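Zerkometti abre en Ivcombe un taller para enseñar tareas a los robots con las propias manos

El programa, bautizado Jardine, combina la demostración manual con pinzas y el control remoto, y publicará sus grabaciones para que otros equipos puedan entrenar con ellas

Ivcombe, diciembre. Zerkometti pone en marcha Jardine, un programa dedicado a recoger demostraciones humanas de tareas domésticas y de oficina para el entrenamiento de robots manipuladores. El taller ocupa la antigua nave de encuadernación de Ivcombe y reunirá durante los próximos meses a personas con oficios muy distintos, que enseñarán a las máquinas cómo doblan, recortan, colocan, abren, cierran y ordenan las cosas de todos los días.

La idea de partida es sencilla y al equipo le sigue pareciendo preciosa: quien sabe hacer una tarea la hace, con una pinza de mano en lugar de los dedos, y lo que la pinza ve y el recorrido que sigue quedan grabados. Con muchas repeticiones, un modelo puede aprender a mover el brazo de un robot en situaciones parecidas. No hace falta escribir código ni conocer la máquina. Hace falta saber doblar una sábana.

«Llevamos años viendo a ingenieros muy buenos peleándose con una servilleta», comenta Lorena Yáñez, directora de Jardine. «El día que le dimos las pinzas a una persona que había trabajado media vida en una lavandería, vimos gestos que a ninguno de nosotros se nos habrían ocurrido. Sujetaba la tela con una mano casi quieta y dejaba que el peso hiciera el resto. Eso es lo que queremos recoger, y queremos recogerlo de mucha gente».

Dos maneras de enseñar

Jardine trabaja con dos métodos, y buena parte del interés del programa está en compararlos sobre las mismas tareas.

El primero es la demostración a mano. La persona sostiene una pinza en cada mano y trabaja directamente sobre el objeto, sin ningún robot de por medio. El ritmo es casi el natural y se pueden probar variantes sobre la marcha: otra tela, otra altura de mesa, otro orden de los pasos. El inconveniente es que la mano humana llega a sitios y ángulos a los que un brazo mecánico no siempre puede llegar, y hay que aprender a contenerse un poco.

El segundo es el control remoto. La persona mueve unos mandos y el brazo la sigue al otro lado de la sala. Todo lo que se graba así es, por definición, algo que la máquina puede hacer, y eso ahorra disgustos más adelante. A cambio se pierde soltura: el operador no siente el tirón de una tela ni la resistencia de una tapa, y las primeras horas suelen ser lentas (y bastante divertidas para quien mira).

Osian Wynne, responsable de teleoperación, se incorporó al proyecto convencido de que el control remoto bastaría por sí solo. «He cambiado de opinión a medias», reconoce. «Para meter una pieza en un hueco estrecho sigo prefiriendo los mandos. Para cualquier cosa blanda, la pinza en la mano me gana casi siempre. Lo bonito es que aquí podemos hacer las dos cosas en la misma mañana y con la misma persona».

Las sesiones de los dos tipos se guardan con el mismo formato y las mismas etiquetas. El equipo espera poder contestar así a una pregunta que recibe a menudo de otros laboratorios: en qué proporción conviene mezclarlas para cada clase de tarea.

Un repertorio de 69 tareas

El catálogo inicial reúne 69 tareas, elegidas tras una larga ronda de conversaciones con talleres, cocinas, oficinas y viviendas de la zona. Hay algunas muy breves, como tapar un rotulador o pasar una hoja, y otras que encadenan varios pasos, como preparar un sobre, recoger un escritorio o hacer la cama de una cuna. Los materiales blandos ocupan un lugar destacado: papel, tela, bolsas, cintas y cables aparecen en buena parte de la lista, y a ellos se dedicará el primer periodo de grabación.

Cada tarea lleva una ficha corta, de una sola cara. Indica qué debe haber al empezar y cómo debe quedar todo al terminar, y deja libre lo que ocurre entre medias. Los borradores iniciales eran mucho más detallados. Toshiko Tsuchiya, que coordina la recogida de demostraciones, pidió recortarlos después de las primeras pruebas.

«Si le dices a alguien por dónde tiene que agarrar, te lo hace como tú y pierdes lo que sabía», explica. «Ahora damos el principio y el final y nos callamos. Hay quien dobla en tercios y hay quien dobla por la mitad dos veces, y las dos formas están bien. También guardamos los intentos en los que algo se escurre y la persona lo vuelve a coger. Esos me encantan, porque ahí se ve cómo se arregla un error».

La previsión es reunir unas 900 horas de demostraciones en la primera fase, que durará hasta el verano. Cada participante pasa antes por una sesión de práctica en la que se acostumbra al peso de las pinzas, a abrirlas y cerrarlas sin brusquedad y a mantenerlas a la vista una de otra cuando la tarea lo pide. Después trabaja por turnos, con descansos fijados de antemano, siempre remunerados, y con la posibilidad de repetir o borrar cualquier toma.

Las caras que aparecen en las grabaciones se ocultan antes de que el material salga del taller. El sonido no se conserva.

El papel, la tela y otras cosas difíciles 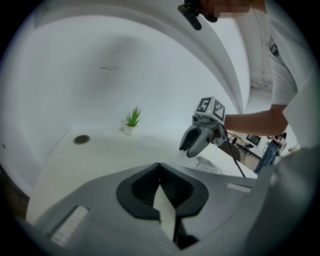 Entre los materiales con los que más ha disfrutado el equipo en las pruebas previas está el papel. Una hoja se dobla con un soplo, se pega a la mesa, se arruga donde no debe y no vuelve nunca a su forma anterior. Para una persona es tan corriente que cuesta explicar cómo se levanta una tira fina sin estropearla, y esa es justamente la clase de conocimiento que se transmite mejor haciéndolo que contándolo.

Con la tela ocurre algo parecido, aunque perdona más. Las dos pinzas tienen que ponerse de acuerdo: una sujeta, la otra tira, y a mitad del movimiento a menudo cambian los papeles. En las tomas de prueba, los participantes tardaban poco en encontrar ese reparto y casi ninguno sabía describirlo después. El equipo de modelos, dirigido por Saulius Sakalauskas, trabaja ahora en representar las dos manos como una sola acción.

«Antes entrenábamos la izquierda y la derecha como si fueran dos personas que se han conocido en el ascensor», bromea Sakalauskas. «Para apilar cubos servía. Para doblar una camisa, no. Las demostraciones a dos manos nos obligan a pensar en la coordinación desde el principio, y estamos entusiasmados con lo que se abre por ahí, aunque queda muchísimo por hacer».

Sakalauskas prefiere ser prudente con los plazos. Los modelos entrenados con las tomas de prueba resuelven bien las tareas cortas cuando los objetos se parecen a los de la demostración, y fallan con frecuencia cuando cambia la textura o cuando la tarea se alarga. Los resultados de la primera fase se publicarán completos, con los fallos incluidos y ordenados por tarea.

Winer, el cuaderno de grabación

Todas las sesiones se gestionan con Winer, una herramienta desarrollada por Zerkometti para revisar demostraciones nada más terminarlas. Muestra en paralelo lo grabado por las dos pinzas, permite marcar el momento en que empieza y acaba cada paso y avisa cuando el seguimiento de una de ellas se ha perdido durante la toma. La propia persona que ha hecho la tarea puede añadir una nota escrita, y esas notas han resultado ser de las cosas más leídas del proyecto.

Salamatu Bashir, que diseñó la herramienta, pasó varias semanas grabando como una participante más antes de cerrar la primera versión. «Aprendí que al acabar una toma tienes muy fresco lo que ha salido mal y que diez minutos después ya no te acuerdas», cuenta. «Por eso la revisión es inmediata y se hace con dos botones. También aprendí que soy malísima poniendo fundas de almohada. Está todo grabado y lo va a poder ver cualquiera».

Winer se distribuirá junto con las grabaciones, con licencia abierta y documentación en español e inglés. Incluirá además las fichas de las tareas, de manera que otro grupo pueda montar las mismas pruebas con sus propias pinzas o con su propio sistema de control remoto.

Publicación y participación

Los datos se liberarán en 3 entregas. La primera contendrá las tareas con papel y tela; la segunda, las de cocina y escritorio; la última reunirá las secuencias largas y las sesiones comparadas, en las que una misma persona realiza la tarea a mano y por control remoto. Cada entrega irá acompañada de un informe técnico y de una sesión abierta en Ivcombe para quienes quieran probar el equipo.

El taller busca participantes de todas las edades a partir de la mayoría de edad, sin requisitos técnicos. Interesan en especial las personas zurdas, poco representadas en las pruebas previas, y quienes trabajen o hayan trabajado en costura, encuadernación, hostelería, limpieza, cuidados o reparto. Los turnos son de mañana o de tarde y pueden concentrarse en unas pocas jornadas. La inscripción se hace en la recepción del taller o a través del formulario de la página de Jardine.

Los centros de formación profesional que lo deseen pueden solicitar una visita de grupo. Dura media mañana e incluye una práctica con las pinzas y otra con los mandos, en ese orden, que es el que mejor ha funcionado hasta ahora.

Sobre Zerkometti

Zerkometti desarrolla herramientas y métodos para el aprendizaje de robots a partir de demostraciones humanas. Su equipo reúne perfiles de ingeniería, diseño y oficios manuales, y colabora con talleres y centros de formación. Jardine es su primer programa abierto al público.

Contacto para medios: gabinete de comunicación de Zerkometti, a la atención de Lorena Yáñez. Las entrevistas con el equipo y las visitas de prensa al taller se conciertan con antelación, preferiblemente por la mañana.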